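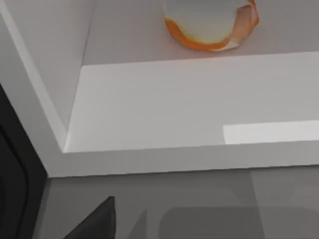
Search this site Go

Courses Gift Vouchers Bread Club Find Us About Contact

Plaretine > The School > About Us

About Plaretine Cookery School

Plaretine is a small cookery school for grown-ups in the market town of Lusasstead, at the bottom end of Drovdale where the river widens out and the road stops being quite so alarming. We teach everyday cooking to everyday people, and we have been doing it long enough now that some of our first pupils are sending us their children, which makes us feel very proud and rather old, depending on the morning.

The school began with an evening class in soup. That was the whole of it, six weeks of soup, held in the back room of the Methodist hall with two borrowed hotplates and a tap that needed a firm hand. We thought we might get a handful of people who wanted to be out of the house on a winter evening. They came, and they stayed behind talking long after the washing up was finished, and by the fourth week they were asking what we were going to do after soup. We hadn't thought about it! So we did pastry, and then a term of cooking for one, and then somebody asked whether we could teach her husband to make a roast dinner without ringing her at work, and that course (we still run it, though we have given it a kinder title over the years) was full before we had put the poster up.

These days you will find us on the ground floor of Hanrahan House, just off the square, in what was for many years a seed merchant's. If you are of a certain age and grew up in Drovdale you may remember the brass scales in the window. We have kept the old counter as a place to put coats, and the floor still slopes very gently towards the street, so please don't worry if your rolling pin sets off on its own. Everyone's does.

What we teach

Most of our classes are for people who can already feed themselves after a fashion and would like to do it with a bit more pleasure. There are 51 different sessions in the current programme, from a single morning on eggs up to the long winter course, which runs from October right through to March and covers pretty well everything you would need to run a household kitchen. We also teach bread, jam and pickling, Sunday lunches, curries from scratch, cooking on a tight budget, and a very popular afternoon on using up what is left in the fridge.

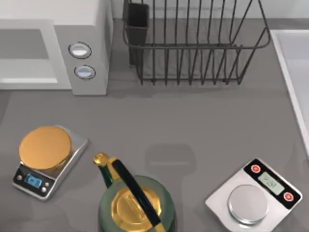

The beginners' course deserves a word to itself, as it's the one we get the most letters about. It is meant for people who have never really cooked at all, and we do mean never. We have taught people who were recently widowed, people leaving home for the first time, people who had worked away all their lives and eaten in canteens, and one gentleman who told us quite cheerfully that he had been living on toast since the spring. We start with how to hold a knife and how to tell when the water is properly boiling, and we go as slowly as the group wants to go. You won't be asked to do anything in front of the others unless you'd like to. By the end you will have made a proper week's worth of suppers, and you'll have a folder of recipes in large print, with room in the margins for your own notes.

We keep our classes to 8 people. We did try larger groups when we first moved into Hanrahan House and had all that lovely space to fill, but it meant that the quieter ones at the back went home without having asked their question, and we didn't care for that. A smaller group also means that you can all sit down to eat round one table afterwards, and to our minds the sitting down is half of the lesson.

How we go about it

Our recipes are written for home kitchens and ordinary purses. We weigh in grams and we'll happily tell you the ounces. You won't need special equipment to cook any of our dishes again at home, and if a recipe can be made just as well with a fork as with a whisk then the recipe sheet will say so. We buy our vegetables from the Lusasstead market and our flour from a mill further up the dale, and in late summer we do very well out of neighbours with too many courgettes.

We try hard to make room for everybody. The door is wide enough for a wheelchair, there is a lower worktop at the window end of the teaching kitchen, and there are stools for anyone who would sooner not stand. If you have an allergy, or don't eat certain things for reasons of your own, do let us know when you book and we'll adjust the menu for the whole group where we can, so that you aren't left with the separate plate in the corner. 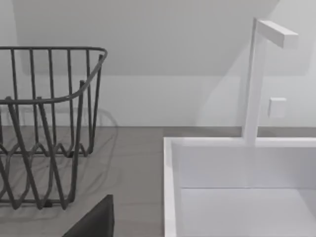

A wire basket on a grey worktop

The recipe library

Along the passage from the teaching kitchen is our recipe library, which grew out of a cardboard box. A lady who had taken the pastry class left us her mother's handwritten notebooks, and once word got about, other families began bringing theirs. We now look after 128 notebooks and more than 3000 loose recipes, a good many of them on the backs of envelopes and one on a raffle ticket. They are a wonderful record of what people in Drovdale really ate, with any amount of suet and some surprising things done to rabbit. Visitors are welcome to come and read them whenever the school is open, and we'll put the kettle on. If you have a notebook at home that you can't quite bear to throw out, we would love to see it, and we are very glad to make a copy and give you the original back.

Coming to see us

We open at half past nine and the afternoon classes finish at four, with evening sessions in term time. The new programme comes out every September, and the bread and roast dinner classes tend to go quickly, so it's worth asking to be put on the postal list. You don't have to book anything to come and have a look round. Ring the bell at the side door, give us a moment to wash our hands, and somebody will come and let you in. Parking is behind the church, and it's free after six.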